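To: gripper-eval list
From: Evaluation Office, Kasurthorpe
Re: Re: Pad choice for the May comparison

The Ratolow office wrote:

> Before we release the remaining pads, please confirm which
> of the two hand-held units Kasurthorpe intends to keep in
> the comparison. Our own log shows 1,241 grasps on the Zola
> and rather fewer on the Mandagi. We would also ask whether
> the marker bracket is to stay as it is, as the arm
> controller team has raised the matter twice.

Thank you for the message. Kasurthorpe intends to keep both units until the full count of 3,000 grasps has been reached on each. The Zola has given fewer slips on rigid items. The Mandagi closes more evenly on soft ones, and its readings drift less over a long session. We do not consider the difference large enough to drop either unit at this stage.

The bracket should remain unchanged. Moving it now would require a new calibration on every arm, and the earlier logs could no longer be compared with the later ones. Sites that have already shifted theirs are asked to report the offset in millimeters - a note in the log header is sufficient.

Pads are to be replaced after 400 grasps, or sooner if the surface shows wear. Please record the replacement on the same line as the grasp number. Last month 5 log files arrived without this entry and had to be returned.

On the question of cameras, we ask all sites to leave exposure on the fixed setting. Automatic exposure has caused lost marker readings under ceiling lights, mainly when the operator turns from one table to the next.

Requests for spare pads should be sent to this list and not to the supplier. The next shipment leaves Ratolow at the end of May.

Evaluation Office
Kasurthorpe 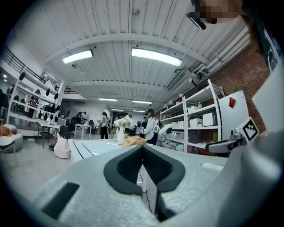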